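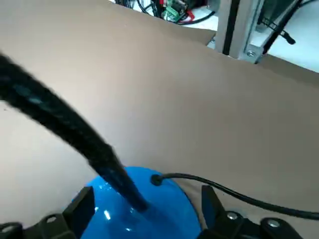

Open with the snapping turtles. Riritz Road took in 27 last season, most of them carried in by people who had been told not to. Hold at the back of the shell, one hand each side, about the way those two black fingers have the blue dome. The dome doesn't have a neck. (Pause. Someone will laugh.) 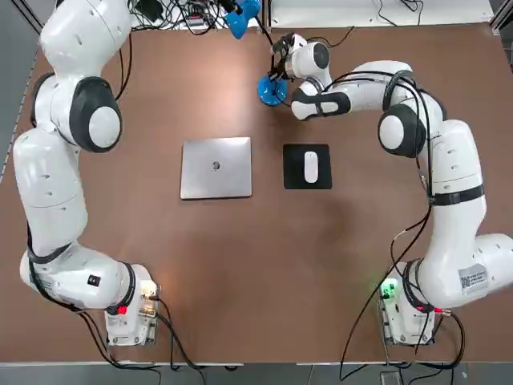 Phone line next. We logged 591 calls, some 50 of them for the same goose in Dobson. He was fine. Ask for the location first, species second, life story third. Close the laptop while you listen, like the silver one on the table - the form can wait and the caller can hear you typing. 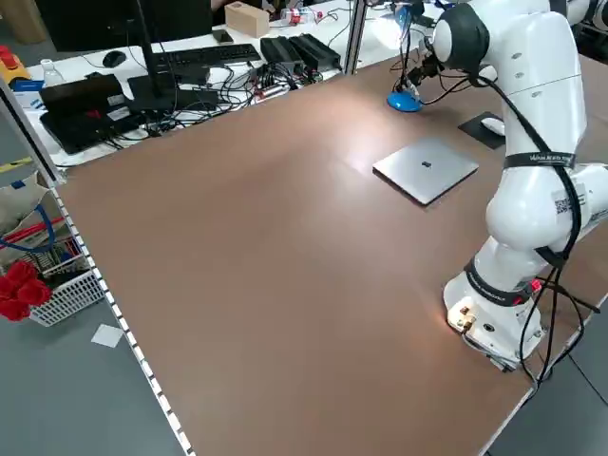 *White arm, cables strapped along its length.*

Baby birds. Feathers and hopping means leave it alone. Say this twice, slowly. Mention the Randdale shoebox incident only if we're ahead of time.
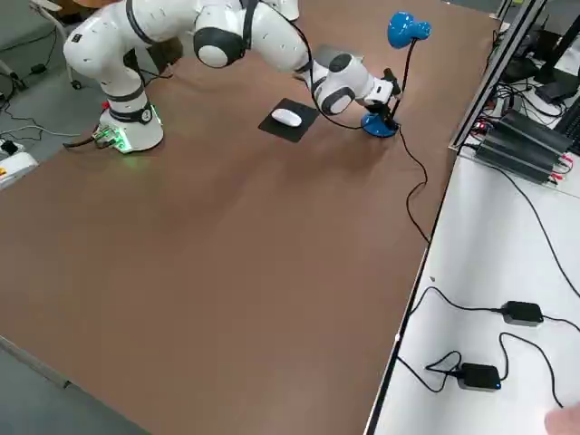 At the March talk one woman asked whether bread and milk was all right for hedgehogs, in a state with no hedgehogs. Answer: no. Then questions, and the donation bucket by door 2.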